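Home Topics Household Archive Contact

Kitchen counter clutter

By Intan Sutanto
May 5, 2025
Reading time: 5 minutes

Kitchen counter clutter is the gathering of food, cleaning goods, packaging and unclaimed small objects on a work surface meant for preparing meals. It is found wherever counters are found. The term covers things in daily use (a chopping board, the salt) only when they have stopped being in daily use and stayed where they were.

The subject is treated in household manuals under storage, under cleaning and, in the more severe ones, under character. This article deals with the first two.

Terminology

Writers on housekeeping separate standing clutter from passing clutter. Standing clutter has been in place long enough to be wiped around. Passing clutter came in with the shopping and is on its way to a cupboard, a journey which can last until March. A third class, the packet, is sometimes listed on its own. Packets are small, flat and slippery, they hold too little to deserve a shelf and too much to throw away, and they breed in drawers.

The word "counter" is used here for any fixed worktop. Older books say "the side", as in "leave it on the side", which remains the most common storage instruction given in homes.

Formation

Clutter collects first at the back of the counter, where the wall stops things falling off, and then at corners. The L-shaped kitchen is well supplied with both. The inner corner is too deep to work in comfortably and just deep enough to hide a jar. Straight counters fill more evenly.

Produce that keeps outside the refrigerator is a steady contributor. Ginger and garlic are the usual residents, generally given a wire rack or basket so that air can get round them. The rack is a sound idea. It also has a flat bottom and raised sides, and is therefore treated within days as a container for anything of that size. Detergent bags and jugs, being heavy and often wanted, tend to settle near by, and the brushes and cloths follow the detergent.
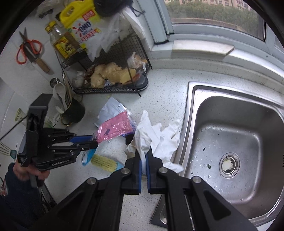

Sutanto's rule that food and cleaning goods should never share a stretch of worktop drew a reply from a reader signing as Latuheru, who wrote that in a small kitchen they share it or one of them lives in the bath. Latuheru added that garlic had stood beside the washing powder at home for years and that dinner had never once foamed. The rule has been kept in this article, with the word "never" softened to "preferably not".

Methods of clearing

The oldest method is to take everything off, wipe the surface and put back only what is wanted. It works well and is disliked, as it requires somewhere to put everything in the meantime. The table is customary. The floor is also used, usually with a bowl or basin to keep the small things from spreading, and should be remembered by whoever walks through next.

The Ditov method, named after the housekeeping circle that promoted it, goes by kind. Packets are dealt with first, then cloths and gloves, then brushes and sponges, then food, and last of all the objects that cannot be identified. Its supporters like it for giving quick results early on. Its critics point out that the unidentified objects are the whole difficulty and have been left for the evening, when people are tired and inclined to push them behind the toaster.

A survey by the household magazine Nakitz put the matter to 787 readers. Of these, 696 said they cleared the counter regularly. Asked to name one thing that had been standing on it for over a year, nearly all of them managed it without getting up. The magazine advised a limit of 30 objects on any worktop and did not say whether a bag of garlic counted as one or several, a silence that filled its letters page for two issues.

Vertical storage

Hooks, rails and shelving racks move clutter from the counter to the wall, where it is called organisation. Spoons and spatulas hang well. Sauces and condiments do better on a shelf, where the bottles in use stand at the front and the others mature behind them. Drying racks belong beside the sink and are meant to be emptied, though in many homes the crockery goes straight from rack to table and has no cupboard of its own to return to.
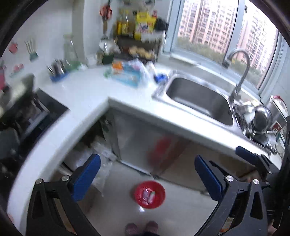 A kitchen with a worktop along two walls, a sink by the window and shelving at the back.

Trays are the compromise between wall and counter. A tray of utensils can be lifted with one hand and wiped beneath, and manuals recommend it for this reason. The Nusuvico catalogue once listed a tray for holding other trays.

Cupboards under the counter

The space below the worktop is the natural destination for most of what stands on it. It is normally full of carrier bags. Bags are kept for reuse, the stock rises faster than the need, and attempts to fold them have been reported.

See also

Drawer, third
Carrier bag
Washing up
Shelf (disputed ownership of)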